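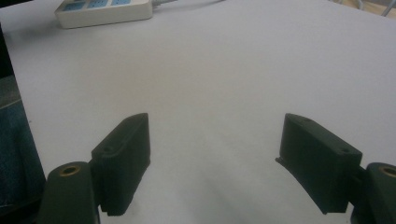 그리퍼 폭 추정은 학습 문제가 아니다

시연 데이터로 정책을 학습시키는 팀들이 그리퍼 개폐 폭을 다루는 방식에는 공통된 버릇이 있다. 손목 카메라 영상이 있으니 폭은 네트워크가 알아서 읽어 낼 것이라고 보고, 별도의 관측값으로 넣지 않거나 넣더라도 검증하지 않는다. 나는 이 관행에 반대한다. 폭은 기하로 계산할 수 있는 양이고, 계산할 수 있는 양은 학습 이전 단계에서 확정해야 한다.

손목 시점에서 두 손가락은 늘 화면의 비슷한 위치에 나타난다. 카메라와 손가락의 상대 자세가 기구학적으로 구속되어 있으므로, 렌즈 왜곡을 보정하고 나면 자유도는 하나만 남는다. 이 하나를 수백만 개의 파라미터로 간접 추정하게 두면 오차의 출처를 추적할 수 없다. 파지가 실패했을 때 폭을 잘못 읽은 것인지, 물체 위치를 잘못 읽은 것인지, 행동 출력이 틀린 것인지 로그만으로는 구분되지 않는다.

Norum 파이프라인을 정리하면서 에피소드 1000개를 다시 돌려 보았다. 폭 추정이 기하 계산과 일관되게 맞는 것은 900개였다. 나머지의 상당수는 손가락과 배경의 대비가 낮은 구간에서 어긋났다. 어두운 색 손가락은 밝은 상판 위에서는 윤곽이 분명하지만, 그림자 위로 들어가면 안쪽 모서리부터 흐려진다. 검출기는 이때 손가락 끝 대신 그림자 경계를 잡는다. 신뢰도 값은 떨어지지 않는다. 그래서 임계값 필터로는 걸러지지 않았다.

해결책으로 흔히 나오는 것이 데이터 증강이다. 밝기를 흔들고 노이즈를 더하면 수치는 좋아진다. 그러나 그림자 경계와 손가락 경계의 차이는 밝기 분포의 문제가 아니라 운동 제약의 문제다. 손가락은 정해진 궤적 위에서만 움직이고 그림자는 그렇지 않다. Gerlach 쪽 도구처럼 검출 결과를 궤적에 투영하고 잔차를 함께 기록하면, 잘못 잡힌 프레임은 대부분 잔차만으로 드러난다. 코드도 길지 않다.

시간 동기도 같은 맥락에서 봐야 한다. 우리 로그에서 영상과 폭 신호의 지연은 28ms였고, 보정 후에는 8ms로 줄었다. 느린 이동 구간에서는 차이가 없다. 손가락이 닫히는 순간에는 접촉 전후의 라벨이 뒤바뀔 수 있는 크기다. 정책이 물체 앞에서 머뭇거린다는 보고를 받으면 나는 모델 구조보다 타임스탬프를 먼저 연다.

반론은 있다. 기하 모델은 손가락을 교체할 때마다 다시 맞춰야 하고, 출력물의 공차나 체결부 유격도 반영해야 한다. Ikomari 설정 파일을 관리해 본 사람이라면 이 비용을 안다. 다만 그 비용은 교체 시점에 한 번 발생하고 기록이 남는다. 학습에 떠넘긴 오차는 데이터셋을 합칠 때마다 다시 나타나며, 버전이 섞인 뒤에는 분리하기 어렵다.

최소한 세션 시작 시 완전 개방과 완전 폐쇄를 한 번씩 기록하고, 두 값을 에피소드 메타데이터에 넣자. 잔차가 기준을 넘는 구간은 삭제하지 말고 마스크로 남긴다. 현재 Harkard 형식에는 잔차 필드가 없어 부가 채널에 저장하고 있는데, 다음 스키마 개정에서는 필수 항목으로 올려야 한다고 본다.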